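Gallery: Before We Sign for the Hand

3 Oct 2019

Our lab at Samix has been asked to put a humanoid arm and hand package in next year's equipment plan. The sales deck came with a lot of adjectives and one page of prices. I have been through three rounds of this kind of purchase and I have learned to read the price page first and the adjectives on the train home. One picture is posted so far. More will go up as the work moves along, with the same rule as always: a line or two each, and no music.

Some notes for anyone coming to the page from the budget side.

The quote from Flurkiritz lists the arm, the hand and a controller. It does not list spare fingers, covers, mounting, floor work or the hours of whoever has to keep it running. I asked for those separately and got a second sheet. Spare finger, 394 dollars. Replacement shell for the forearm, 971 dollars. The service visit is 1,548 dollars before travel, and travel is "to be agreed," a phrase I have never seen agreed in our favor.

Annamalai offered a similar hand with a longer warranty. The warranty excludes fingers. I read that clause twice, then sent it to purchasing so they could read it too.

The Sunivness bid is the cheapest on paper and assumes we already own a safety controller. We don't. Add one and it lands in the middle with the others.

My line items so far, for the draft:

Hand and arm, per quote
Two spare fingers, any vendor
Covers, bought by the roll
Floor marking tape and cable runs
One service visit, travel capped in writing
Staff time, which every draft leaves out and every year we pay anyway

I would also hold back some money for the second year. Demos are done on a clean floor with the vendor's own engineer in the room. Ours will be done by whoever is free that afternoon.

Hand and forearm over the carpet, fingers only partly curled, clear plastic along the top of the arm. The big glossy part in front has a few faint scuffs on it.

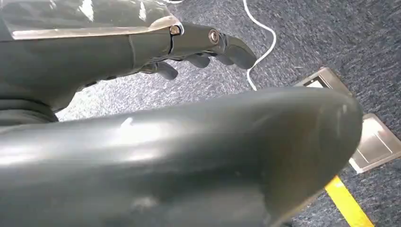

Should we buy the extended service plan with the first order?

Wait until the first six months of repair bills are in. All three vendors will sell it later, and by then we'll know which parts we break. The discount for signing early is 100 dollars, and it doesn't move me.

Purchasing wants the draft in October. Anyone who has run one of these hands for a full year and kept the invoices, please send them over. I'll take invoices ahead of opinions, including mine. Copies with the prices blacked out are no use to me, and I have a folder of those already.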